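This site uses cookies to remember your reading preferences. Accept / Manage

Workshop notebook: soap bench, batch 741
January - posted by the Werkgate bench
3 min read

Started 8:20 am. Room cold, oils cloudy in the jug, had to warm them twice. Coconut went clear first as usual. Olive fine. The Rolland tallow still had white bits on the bottom when everything else was ready so back on the heat it went, and then of course too hot, and then waiting.

Lye mixed outside the door. Let it sit till the cup was only warm to the hand. Used the old stainless jug, the plastic one has gone soft at the spout, please somebody bin it.

Trace

Much quicker than 740. Stick blender in short bursts and it was already leaving lines on top before I had the colors stirred up. Suspect the new fragrance (Cimorwood, the cedar one). It did this in the small test too but I blamed the blender. Next time: colors ready first, fragrance dead last, hand whisk only.

Poured in a rush. Top is lumpy, banged the mold on the bench to settle it, may still have air pockets down the long side. Lid on, two towels.

Gel

Checked at lunch. Dark patch in the middle, moving out toward the ends. Checked again mid afternoon and it had got nearly to the corners but not quite, so expect a ring in the cut bars. Doesnt hurt anything but they won't sell as firsts. Could put the mold in a low oven next time, 80 was too much in the fall and we got the brain wrinkles on top. Lower, and turn it off once the mold is in.

Cutting (next morning)

Still a bit soft at the center. Should of waited. Wire dragged on the first bar and pulled a crumb off the corner, wiped the wire, fine after that. Ring is there, faint. Cedar smell is strong, almost pencil shavings. I like it, the shop may not.

Offcuts kept for the rebatch tub. That tub is getting full.

Colors

Wanted a proper strong blue and orange for the Brallico order, they keep asking for brighter. Mica blue goes gray in anything with yellow oils, this is the third time I've written that down. Orange holds up well whatever we do to it. Idea is to pair the two against plain black and white on the card that goes in the box - something with hard edges, so the colors do the work.

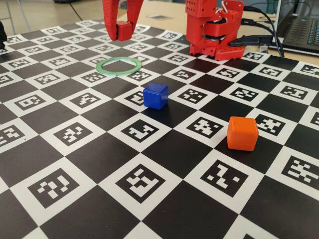 To do before the next batch

- order more olive, last can is under half
- recalibrate the small scale, it wandered during the lye weigh
- superfat down a touch on the cedar, bars feel greasy when fresh
- 20 minute wait on the lye, use the timer, don't guess
- try the blue in the white base only, no tallow
- label the curing racks, top shelf has two batches mixed up and I can't tell them apart by smell any more
- ask Werkgate front desk if the fan can stay on overnight

Zap test on an offcut, no zap. Racked 4:15 pm, turn them at the weekend.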